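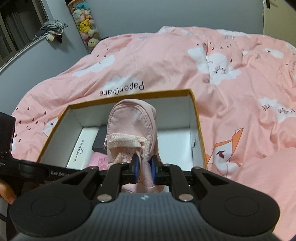 How to pack small things in a cardboard box

Set the open box on the bed so you don't have to bend.

1. Lay long, flat boxes along one side wall first.
2. Put shorter boxes next to them.
3. Push soft items into the gaps. They can be squashed.
4. Close the zippers on small pouches and set them in last, upright if the lid will still shut.

Keep each box under 24 pounds. Write the room on two sides with a marker before you stack it.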